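# Mug and Bottle Handling Cells: Purchasing Questions

Last revised February 9, 2020

**Who may request a cell?**

Any Brismont site with a staffed kitchen may apply. Requests for the next budget year close at the end of April and should be sent to the Laur planning office.

**Will the gripper take our existing mugs?**

In most cases, yes. Sites are asked to list handle shapes as well as colours and sizes, as the fingers need clear space beside the handle.

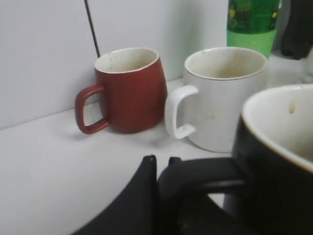
*Gripper at the handle of a black mug, with red and white mugs beside it.*

**What does a cell cost?**

The budget figure is $1,167 per month on a two-year lease, including the arm, the gripper and the wrist camera. Benches are charged to the site.

**Are bottles covered by the same gripper?**

Yes. The standard fingers close on a bottle from both sides, and no separate tool need be ordered.
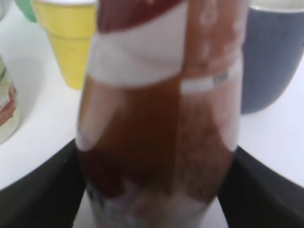
Replacement finger pads are a consumable and should be entered under the operating budget. Allow $200 per year for each cell.

**How much bench space should we plan for?**

Plan for a plain, light-coloured top with room to group mugs, cups and bottles at the back and leave the front clear.

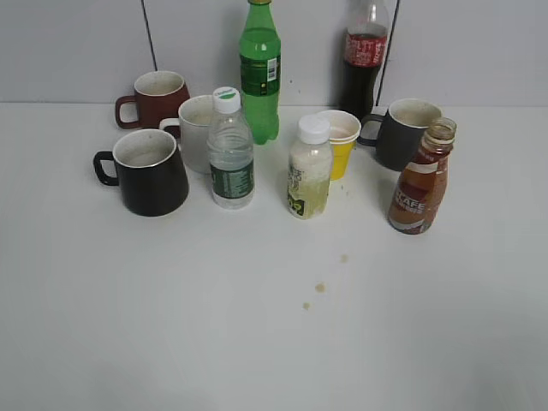

Sites with narrower benches, including Pollell, should ask for a measurement visit before submitting a request.

**How long is delivery?**

Delivery from the Dredamden warehouse takes seven weeks from the date of a signed order. Installation is booked separately.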